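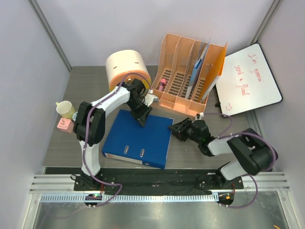 Marisol Tennant
Second-year student, Office Practice, Horkthorpe College

A Better Home for Our Paper: Project Report
December 21, 2025

When I picked this project I thought it would be the easy one. Everybody in the Virivden study office complained about the desk, and all I had to do was find a place for things. I have now spent most of a term thinking about binders, and I have to admit I enjoyed nearly all of it!

I started with the paper, because paper was what people were always hunting for. Handouts, sign-up sheets, old order forms from Segura (our supply shop), all of it had drifted into one big pile. My plan was to move everything into lever-arch binders, with one color for each kind of paper. Blue is for course work. A blue binder is easy to find on a gray tabletop, even with a lot of other office things spread out beside it, and the oval finger holes with their metal rims give you something to hook a finger into when the shelf is packed tight.

The label strip on the spine took me longer than the rest put together. My first labels had the course name, the term, the room and a little list of topics, and from a chair they were no use to anyone. The second set had two words each, in thick pen, and those stayed.

I also tried a rule that a binder lies flat in the middle of the desk while you're using it, with the spine toward you, and goes back upright when you're done. People liked the first half of the rule very much. The second half is still a work in progress, and I'm as guilty as the rest.

At the end I asked everyone to fill in a short form about the new setup, which I named Emavia after the font on my labels. I got 10 forms back. Most asked for more colors, and one person wanted the old pile returned, quite politely. In January I would like to do the drawers, starting with the one that doesn't close.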